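Kulunix Student Robotics Program: members list
Subject: Re: Household Tasks stream, second round submissions
From: Petrică Matei
To: members list
May 2, 2023

Dear members,

I write on behalf of the program office in reply to the message from Teun Leemans, which is quoted in part below. As several teams have raised the same points privately, the office has decided to answer on the list.

Teun Leemans wrote:
> The Fladaston team has finished its first set of kitchen recordings and
> would like to confirm the submission rules before we go further. The
> handbook asks for "a view of the work area and a view from the arm", but
> the Oltia team was told last term that one view would be enough. Which of
> these applies to us?
>
> We have 198 recordings ready, and our students would prefer not to
> repeat them. We would also like to know if the written log may be
> shared between two students, as ours work in pairs.
>
> Two stills are included so that the office can judge the standard.

The handbook applies. The advice given to the Oltia team concerned the first round only, and the office regrets that this was not made clear at the time. For the second round, every team is to submit both views. The Fladaston stills are reproduced here with the team's permission.

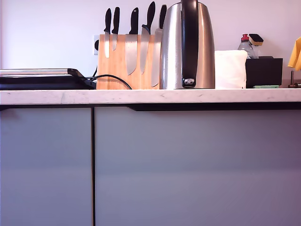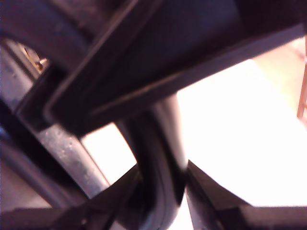

Both stills come from the Fladaston kitchen work.

Must both views be submitted for every recording, or only for those a team wishes to have marked?

Both views are required for every recording on a team's list. A recording that has only one view may be kept by the team for its own use, but it should be removed from the list before submission and will not be marked.

On the matter of the written log, two students may share one log if both names appear on the first page and each entry carries the initials of the student who wrote it. Logs typed up after the event from memory are not accepted. Teams that keep their logs on paper should scan them in colour and check that the handwriting can be read.

Members are also reminded of the following.

File names. Please use the team name, the session number and the recording number, in that order. In the first round the office received 2,793 files, and 44 of these could not be matched to a team. The students concerned lost marks for work they may well have completed.

Task sheets. Each session must have its own task sheet, signed by the supervising teacher. The sheet should state what the arm was asked to do in plain words. "Kitchen task" is not sufficient.

Supervision. An adult supervisor must be present whenever an arm is powered. Knives and other sharp items are not to be used in any student task. Where such items are kept in the work area, the supervisor is to decide before the session whether they should be put away, and is to record that decision on the task sheet.

Loan equipment. Teams holding spare cables and fingertips from the Barbier cupboard are asked to return whatever they do not need by the end of May. The cupboard list has 39 items on it and a good number are still signed out. Please do not pass equipment directly from one school to another, even when this seems quicker.

The marking guide has not changed from the version sent out at the start of term. Half of the mark is for the recordings and half is for the log and the final report. Teams are encouraged to include attempts that did not succeed, provided that the log sets out what the students tried next.

Requests for more time should come from the supervising teacher and not from students. Further questions about the handbook may be sent to the list, where other teams can read the reply.

Yours sincerely,

Petrică Matei
Program Office
Kulunix Student Robotics Program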